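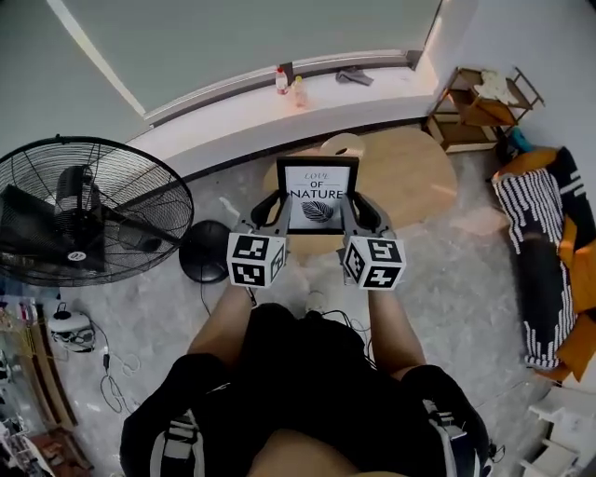 The Love of Nature leaf print, thin black frame, white mat

Hello all,

On Wednesday the Hundaron list had this:

> I have a framed print I'd like to put up in a plain room with a big window
> and a pale blind. I don't want to drill. Where would you hang
> it, or would you just stand it on something? Also, is black and white too
> cold for a room like that?

I've been chewing on this over my coffee, and I do have opinions (when don't I!). First, please don't worry about cold. A black and white leaf with those fine little veins is about as friendly as a drawing gets, and next to a light wooden table like mine it looks right at home. I love the thin script for LOVE and then NATURE in big bold capitals underneath.

As for where, I'd keep it off the window ledge. My ledge collects bottles and a crumpled cloth no matter what I do, and a picture with daylight behind it is hard to read anyway. The round table is nicer, if you can prop the frame against a wall and keep the fan pointed somewhere else. Mine went over twice last July.

If you do want it on the wall, the Lurano strips have been good to me. I bought a box of 100 for the hallway and I'm still using them up. Wipe the paint first, press hard, and wait an hour before you hang anything.

Do write back and tell us where it ends up. I'd love to hear what the rest of you have on your walls, too.

Warmly,
Your neighbor on the Navutard side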